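Varerness 2 review: a motion planner I finally stopped fighting with

Filed under: software, arms, simulation

I've been putting off this review since the spring because I kept changing my mind. Version 1 of Varerness drove me up the wall, and I said so on this site, and a few of you wrote in to tell me I was being unfair. Fine! I've now spent most of the summer with version 2 and I like it a lot more. Not all of it, but a lot.

Quick background if you haven't run into it. Varerness is a motion planning package with its own simulator bolted on. You load your arm, tell it what not to hit, give it a goal for the gripper and it hands back a path. It comes from Lanska, the same people who make the calibration tool I reviewed a while back (still using that one, by the way).

Setup took me one evening, and most of that was my own fault for feeding it an old arm model with a joint limit typed in wrong. The new importer caught it. It told me which joint, which line, and what it thought I meant – and it was right. Version 1 would have loaded the thing happily and then planned straight through the table.

My test job is the one I always use. A small arm on a base plate has to come down over an awkwardly shaped object and grab the bit that sticks up, without bumping anything else on the way. I like it because the last few inches are where planners get silly. They'll swing the elbow way out to the side, or twist the wrist most of the way around for no reason at all.
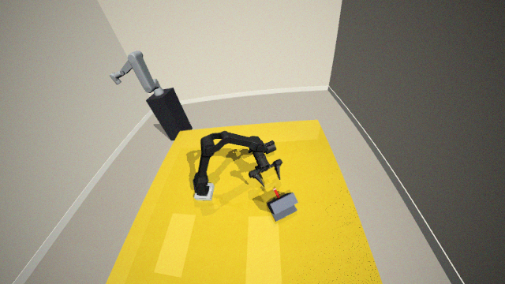

I ran it 600 times with the object turned to a random angle each time. Varerness gave up on 21 of those, nearly all with the object pushed out close to the limit of the arm's reach. The same batch in version 1 failed so often that I quit keeping score. The paths look better too. I only saw that dumb elbow swing when I turned the smoothing down to make things go faster, so, you know, don't do that.

The approach cone is my favorite new feature. You give it a direction and how far off you're willing to be, and the planner treats that as a real rule during the search. I used to fake this with a stack of waypoints and a lot of muttering. Esperanza Moya wrote a nice walkthrough for the docs and you should read it before you touch the settings, because the default of 20 degrees was too loose for my gripper and I lost an afternoon to it.

Now the gripes. The collision checker still wants simple shapes. Anything with folds or steps gets wrapped in one big hull unless you split it up by hand, and then the planner refuses grasps that are perfectly fine. There's a splitting tool in the menu but it crashed on me twice, and it caps out at 2000 faces with no warning – it just quietly leaves the rest off. That's a bad one. Please put up an error message.

The log viewer is also slow, and the search box in it forgets what you typed if you switch tabs. Oduor Kombo on the user forum has a little script that dumps the logs to plain text, and I've been using that instead.

Would I pay for it? For one arm doing pick and place, yes, and I already renewed. If you've got two arms sharing a space I'd wait, since the shared planning mode is marked as a preview and mine locked up whenever both goals were close together. I'll try it again when the next release comes out and update this page.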